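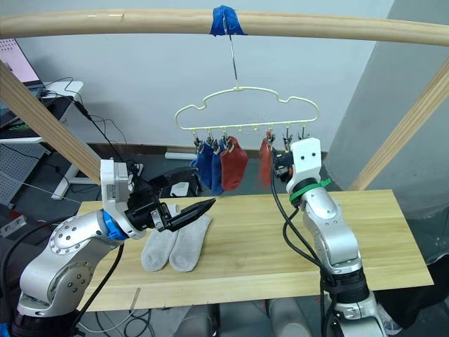
Sock task, mid-episode: blue and red on the hanger, the gray pair still on the table.

Teaching Two Arms to Hang Socks by Teleoperation

I have now hung more socks by remote control than I have ever hung by hand, and I own a lot of socks. What follows is the procedure we settled on at Grondeck after a bad October. It assumes your leader and follower arms are already paired and calibrated. If they aren't, go do that first, and bring a snack.

Set up the hanger

Use a hanger with small clothespin clips and hang it from the middle of the top pole. Then tape the hook to the pole. We skipped the tape for our first 54 episodes, and the hanger rotated a little every time a gripper touched it, so what we had recorded was mainly an operator chasing a hanger. Blue tape holds well enough and comes off without a fight.

Keep the clips within comfortable reach of both arms. Drive each gripper to the far clip on its own side before you record anything. If an elbow is nearly straight when it gets there, lower the hanger.

Lay out the socks

Start each pair side by side on the table, toes toward the front edge. Leave a gap you could slide a finger through. Vary the placement a little between episodes: shift one sock lower, angle a cuff, swap colors. Junhao Qiu laid his out so neatly that the first policy we trained could only handle socks placed by Junhao Qiu.

Solid colors that stand out from the table are kind to your cameras. Save the gray ones until you can do the bright ones without swearing.

Record an episode

1. Park both grippers open above the table and start recording.

2. Pick up the sock by the cuff. Come in low, close slowly, and lift straight up. If you catch both layers of the cuff, good. If you catch the table, stop and reset.

3. Bring the other gripper to the clip you want and squeeze it open. Pause for a beat. The pause feels silly, but it gives the policy a clear moment to learn from.

4. Feed the cuff up into the clip, release the clip, and only then release the sock. Everybody gets this order wrong once.

5. Back both grippers straight away from the hanger before you move sideways. Sideways is how you take three other socks with you.

6. Go back for the next sock. End the episode when the table is clear.

Fumbles and what to do with them

A small miss that you recover from is worth keeping. Elaheh Rostami tags hers "recovery" and we train on all of them. A dropped sock on the floor is the end of the episode, however strongly you feel that you could reach it.

Throw out anything where you stopped to think for longer than 3 seconds. The robot will copy the thinking, and it has nothing to think about.

How many episodes

Our first usable policy came at 102 clean episodes, with "usable" meaning it hung the first sock and had opinions about the second. Swap operators every half hour or so. Your hands will get sloppy before you notice, and the log will show it.

Next page: unclipping, where we do all of this backward and it is somehow worse.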